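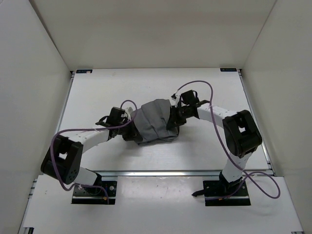
Bulto envuelto en tela gris, sujeto por los dos extremos.

Inicio | Cuaderno | Ensayos | Archivo

7/19/26. Abrasión de tejidos grises, lote Culton

Se retoma la serie parada desde abril. Probetas cortadas a contrahílo, acondicionadas una noche. Contrapeso pequeño en todas. Abrasivo nuevo en cada cabezal; el de Henao suelta fibra y queda descartado.

Inspección a 2.000 ciclos: pelusa superficial, sin hilo roto. Primera rotura a 3.553, en la probeta del borde del rollo. El resto llega a 4.000 y se retira sin agujero. Pérdida de masa sin calcular, la balanza pide calibración.

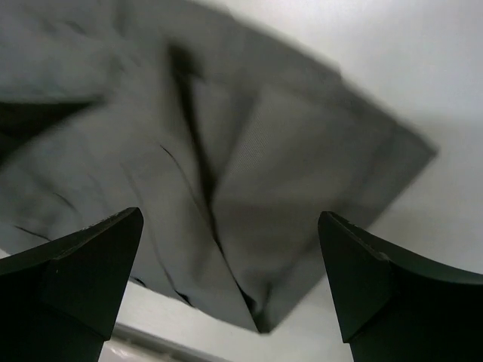
La rotura prematura cae del lado de la trama. Puede ser tensión desigual en el montaje: el aro del cabezal 2 cierra con holgura. Cambiar la junta antes de repetir. Sirkora pide el mismo ensayo con tejido lavado; falta fijar temperatura y detergente.

Pendiente: pasar curvas a la hoja de Drakaria, etiquetar retales.

Entradas recientes
Solidez al frote, tejido crudo
Calibración de contrapesos
Pilling, lote Henao

Compartido 2 veces | 0 comentarios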